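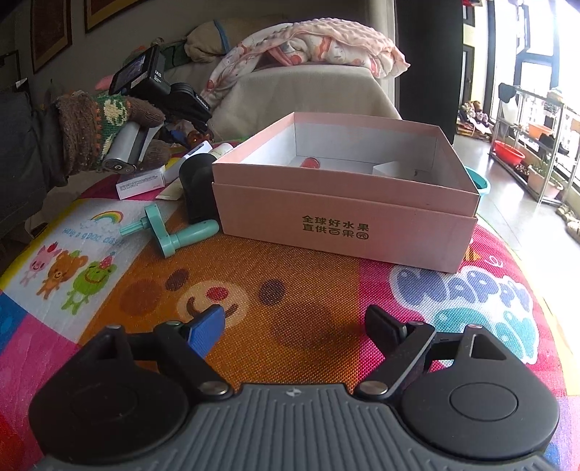

What should a box for small ornaments be lined with?

Unprinted acid-free tissue, crumpled and then half flattened, in a layer deep enough that the ornament can't be felt against the wall of the box when it is tilted.

Small ornaments: boxes, linings and bells
Gallery page, compiled by Suryani Wattimena for the Fillgate display notes. Last revised 21 March 2018.

The page covers repacking of shelf ornaments into second-hand retail cartons. The method suits pieces up to 9 cm tall with no detachable parts other than a collar, ribbon or bell. Anything taller goes in the Grimis crates and is dealt with on the crate page. Tissue, tags and tape are the usual Damadell stock -- the older roll of tape has gone brittle and should be thrown out.

Fruit cartons
Pink cardboard, open top, two lines of dark gold Chinese characters on the front: 全球好水果 直供百果园. The upper edge is a raised rim in a lighter pink and the inner walls are white. A small red item with a rounded end and a small white one are inside.

Cartons with a rim are easy to lift but take up more shelf width than the inside measurement suggests. Measure across the outside at the widest point before assigning a position. On the Ogbonna shelving the clear depth is 16 cm with the back rail fitted, and the rail should stay fitted. Turn the printed face outward so that cartons can be told apart from the aisle.

Reject a carton if the base has softened, if there is any fruit residue in the corners, or if it still smells of fruit after a night with the top open. Wiping a stained base with a damp cloth makes it worse. Staples are acceptable in the walls and not in the floor.

Working surface
Lay a cloth or mat down first. Bright prints are fine for general sorting. For checking a glaze or a lacquer for hairline cracks, switch to plain grey, as a busy pattern reflects in a gloss surface and hides the line. Shake the cloth outdoors at the end of each session and look through the folds for bells and jump rings before doing so.

Collars and bells
The brown animal has a glossy caramel surface with darker patches, a thin dark red collar and a small gold-coloured bell. The mat is magenta in this area, with bright green binding along the far border.

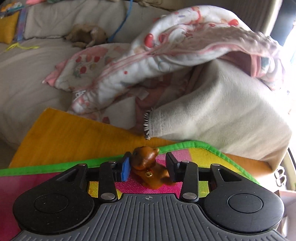

Kartini Mangundap writes that she would wrap the bell before anything else. Her method is a strip of tissue passed once behind the bell and folded forward over it, no tape, so the metal can't tick against the body in transit. She used to tape the strip down and stopped in November, after adhesive lifted the colour from a collar. She also disagrees with the grey cloth: white shows a hairline better under a lamp, in her view, and grey is only useful in daylight.

The strip is now part of the method. I have left the grey cloth in, as the Fillgate bench is beside a window, but either will do.

Order of packing
Floor layer of tissue first, roughly 3 cm after pressing. Bell strip next. Lower the piece in on its base and fill the sides before the top. Heads and ears should carry no load: build the side fill higher than the ear tips, then bridge across with a loose sheet. Close the carton, or fit a card lid if the original is missing. Tilt it gently to each side. If anything shifts, add fill at the base and leave the top alone.

Tags
One tag per carton, tied through the rim or tucked under the lid, never stuck to the printed panel. Write in pencil. Give the shelf position, the animal or subject, the main colour, and any loose fittings. "Brown, red collar, gold bell" is sufficient. Abbreviations from the previous register (BR/RC and so on) have been withdrawn -- please write them out on any carton opened from now on.

Tissue is ordered in packs of 100 sheets. Spare bells are in the tin on shelf 13, sorted by diameter.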